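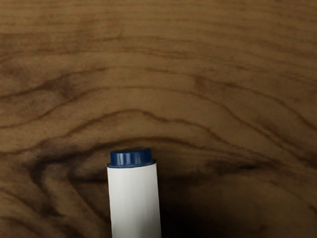 件名:遠隔操作デモ収録、再生するとマーカーの掴みがずれる(sim側)
製品:Prendulden Teleop
環境:Nostosville拠点、シミュレータ収録用PC
優先度:高
状態:解決(条件付き、最後のコメント参照)
起票日:2025年3月6日

■ 症状
マーカーを掴んで持ち上げるタスク。リーダーアーム側で操作して収録、収録中はちゃんと掴めてる。ところが保存したデモをそのまま再生すると、指がマーカーの手前で閉じる。空振り。たまに端のキャップだけ引っかけて倒す。
全部のデモではない。275本録って、再生確認で落ちたのが27本。落ちるやつは何回再生しても落ちる。通るやつは何回でも通る。なので乱数ではなさそう。

■ 急ぎの理由
週明けに学習まわす予定で、このデータが要る。落ちた分を捨てるだけなら簡単だけど、原因わからないまま残りを使うのが怖い。通ってるやつも実は少しずれてるんじゃないか、という話。

■ 再現手順
1. タスク「marker_pick」を開く(机は木目、マーカーは白い軸で端が青いやつ)
2. リーダーアームを初期姿勢に合わせて収録開始
3. マーカーに寄せる、掴む、上げる、停止
4. 保存後に「行動を再生」
5. 掴む直前の動きを見る

ログは添付した。エラー行なし。警告も出てない。

―― コメント1(サポート)
確認ありがとうございます。いくつか教えてください。
・再生は「行動を再生」と「状態を再生」のどちらですか
・落ちたデモに偏りはありますか(操作者、時間帯、マーカーの初期位置など)
・収録の途中でクラッチ(リーダーの切り離し)を使っていますか

―― コメント2(起票者)
行動のほう。状態再生だと全部きれいに見える。当たり前か。
偏り、いまのところ操作者は関係なさそう。位置は散らばってる。
クラッチは使う人と使わない人がいる。集計してないので後で。

あと関係あるかわからないけど、マーカーの端が画面の下ぎりぎりに出るようなときは操作しづらいって声あり。青いところと軸の境目を目印にして寄せてる人が多い。影が濃い側だと軸の輪郭がはっきり見えるので、みんな無意識にそっちに合わせてるかも。

―― コメント3(起票者)
試したこと、順番に。

・時刻合わせ直し → 変わらず
・グリッパの閉じる速度を下げた → 変わらず。というか既存のデモには効かないか、すみません
・マーカーの摩擦を上げた → 悪化。倒れ方が派手になっただけ。戻した
・物理の刻みを収録時と同じ値に固定 → もともと同じだった
・テクスチャを無地に変更 → 変わらず(見た目なので当然、念のため)
・別のPCで再生 → 同じデモが同じところで落ちる

クラッチの件、集計できた。落ちたデモは全部クラッチありでした。クラッチありでも通ってるのはある。
これっぽい。

―― コメント4(サポート)
情報助かります。クラッチ復帰の直後に、リーダーの姿勢とシミュレータ側の目標姿勢の差分がどう記録されているか見たいです。落ちたデモを3本と、クラッチありで通ったデモを何本か送っていただけますか。
あわせて設定ファイルの reanchor_on_resume の値もお願いします。

―― コメント5(起票者)
送った。アップロード先はいつものところ。
reanchor_on_resume は true。ただ設定ファイルの更新日が1月になってて、その頃にGrinberg側のリーダーアームに入れ替えてる。そのとき誰かが触った可能性あり。履歴には何も書いてない。

―― コメント6(サポート)
解析しました。

クラッチを戻した瞬間、画面上のアームは基準を取り直した姿勢で動いていますが、行動として保存される目標値のほうは、しばらくの間、取り直し前の基準で書かれています。ご提供の落ちたデモでは、この期間が最長で700ミリ秒ありました。
その間にアームをほとんど動かさなければ誤差は小さく、再生しても掴めます。動かしながら戻すとずれた目標値がまとまって残り、再生時に手前で閉じます。クラッチありで通ったデモがあるのは、このためと考えられます。

収録中に掴めているのは、実際の制御には正しい値が使われているからです。記録だけが遅れています。

暫定対応
・クラッチを戻したあと、手を止めて画面の表示が「追従中」に変わるのを待つ
・record_source を commanded から applied に変更する(実際に制御へ渡した値が保存されます)

―― コメント7(起票者)
applied にして録りなおし。わざとクラッチ乱用、戻した瞬間に動かす、を繰り返した。再生ぜんぶ通った。

ただし質問
既存デモは変換でなおせる? 状態は残ってるので、そこから目標値を逆算とか。
あと applied にすると、速度制限にかかったあとの値になるはず。学習側が commanded 前提で組んであるので混ぜていいか不明。Montoyaのほうの前処理スクリプトが列名で決め打ちしてるっぽくて、そこも直さないと。

―― コメント8(サポート)
変換ツールをお送りします。クラッチ復帰区間だけを、保存済みの関節状態から計算した値で置き換えます。元ファイルは上書きしません。
混在については、速度制限にかかっている区間で両者の値に差が出ますのでお勧めしません。学習用にはどちらか片方に揃えてください。applied で揃える場合、変換ツールに --all を付けると全区間が対象になります。

―― コメント9(起票者)
変換かけた。--all で全部 applied 相当に。
再生確認の結果、落ちてたやつはほぼ掴めるようになった。まだダメなのが3本。見たら、掴む位置がそもそもキャップ寄りで、収録中も指先でぎりぎりつまんでる。操作の問題なので捨てる。

通ってた方も変換後にもう一度再生、問題なし。変換前の値と比べたら、通ってたクラッチありのデモにもやっぱりずれは入ってた。捨てるだけで済ませなくてよかった。

操作者向けの手順書に追記した分、ここにも貼っておく。

・クラッチはマーカーに寄せる前に済ませる。指が届く距離に入ったら使わない
・戻したら手を止める。「追従中」を確認してから動かす
・青い端ではなく白い軸のほうを掴む。画面で軸が少ししか見えてないときは、いったんアームを引いて見直す
・影の側の輪郭だけで位置を決めない。反対側の縁も見る
・掴みなおしたデモは保存せずやり直し
・収録が終わったらその場で行動再生。次のデモに行くまえにやること

前処理スクリプトの列名は直した。テスト通過。
学習は予定どおりまわせそう。

―― コメント10(サポート)
ありがとうございます。記録側の遅れは不具合として登録しました。次の修正版で commanded を選んだ場合も基準の取り直しが同時に反映されるようになる予定です。それまでは applied の設定のままご利用ください。
本チケットは条件付き解決とします。

―― コメント11(起票者)
了解。修正版きたら commanded でもう一回同じ試験する。クラッチ乱用のやつ。
実機側の収録PCも設定同じだったので、さっき applied に変えた。そっちのデモはまだ確認してない、別チケット切りまし。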